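Jan 22, 2026

# How to list a spare room for daytime use

Short daytime lets have become common enough that you can earn a little from a room that stands unused between breakfast and tea. People book them for a few hours to work, make calls, see a client or sit quietly between trains. This guide covers setting up a listing, pricing it and dealing with your first bookings. The screens described are the ones on Pultano, but Kiker and Dremton ask for much the same details in a different order.

## Before you start

Check that you are allowed to do it. If you rent your home, read the tenancy agreement and get the landlord's permission in writing. If you own a flat, look at the lease for wording about business use. Mortgage lenders and home insurers both need to be told, and you should do that before the listing goes live. Some insurers will add daytime lets to an existing policy, some want a separate one, and a few won't cover them at all.

You will need:

- photo ID and a bank account in the same name
- proof of address dated within the last three months
- written confirmation from your insurer
- a working smoke alarm near the room
- a lock or key safe you are happy for guests to use

## Step 1: Choose the room

Pick a room you can leave alone for the whole day. A dining room that you have to walk through to reach the kitchen will cause trouble, and so will a bedroom with your clothes in it. Guests need access to a toilet without passing through private parts of the house.

Put in a table, a decent chair, a lamp and two free sockets. Test the wifi with the door shut, at the table, at the time of day you expect people to come. Remove post, medicines, spare keys and anything with your bank details on it.

A few things on the table or windowsill make a plain room look less bare in a listing. Keep them small so the guest still has space to work.
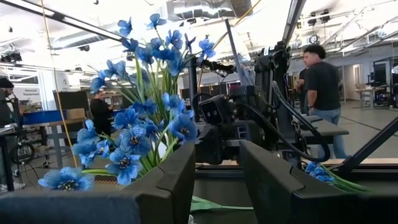
*Artificial flowers in cornflower blue.*

## Step 2: Create the listing

1. Open the app and choose **Host**, then **Add a space**.
2. Select **Room in a home**. Do not choose **Office** unless the building is one, as the checks are different.
3. Enter the full address. Guests only see the street name until they have booked.
4. Tick the facilities. Only tick what is there every day. If the printer is sometimes out of ink, leave it off.
5. Set the maximum number of people. For a normal spare room this should be 2.
6. Upload your insurance letter as a PDF. Photos of letters are often rejected.
7. Save as a draft.

The description box takes up to 757 characters, including spaces. Use the first line for the thing people search for, such as the nearest station or the fact that there is parking. Mention stairs, pets and noise. If there is a school playground behind the house, say so, and give the break times if you know them.

## Step 3: Set your hours and price

Start with fewer hours than you think you can manage. You can add more from the calendar at any time, but cancelling on a guest lowers your place in the search results.

Look at what similar rooms near you are charging, and take an average of the ones that have reviews. New listings with no reviews often sit at high prices without being booked, so they are not a useful guide. Set a minimum booking of two hours. One-hour bookings sound easy, but the cleaning takes the same time and the fee is hardly worth having.

Pultano takes 10 per cent of each booking and pays out the rest once the guest has left. The other apps set their charges differently, so read the host terms before you compare prices. If you list on more than one, link the calendars under **Settings > Sync** or you will end up with two people at the door.
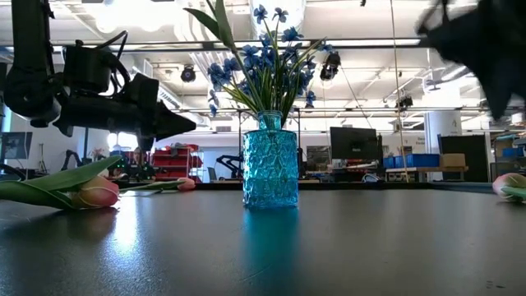

You can also set a day rate. Mine is £89, with the hourly price worked out so that anyone staying six hours or more is better off paying for the day. Day guests are less work - one arrival, one clean, one set of messages.

## Step 4: Arrange entry

If you are at home, let the first few guests in yourself. Show them the room, the toilet and the kettle, then leave them to it.

If you are out, use a key safe with a code you change after every booking, or a smart lock. I use a Sæther lock, which makes a code for each guest that stops working when the booking ends. Whatever you fit, try it from outside with the door closed before relying on it, and keep a spare key with a neighbour.

Send entry instructions the evening before. Keep them short: address, where to park, how to get in, wifi password, when to leave.

## Step 5: After each booking

- Open the window and wipe down the table, chair arms and door handles.
- Empty the bin.
- Check the sockets for forgotten chargers.
- Change the code.
- Report any damage in the app before the next guest arrives. Claims made later are usually turned down.

Leave a review for the guest even if nothing much happened. Most will leave one back.

## Tax and records

Keep a simple spreadsheet with the date, hours, amount received and anything you spent on the room. The app has a yearly summary under **Payments**, but it does not include your costs. I started hosting in May and had to go back through old receipts for cleaning supplies, so it is easier to record them as you go. Check the current rules on small amounts of income from property, and whether your council wants to be told.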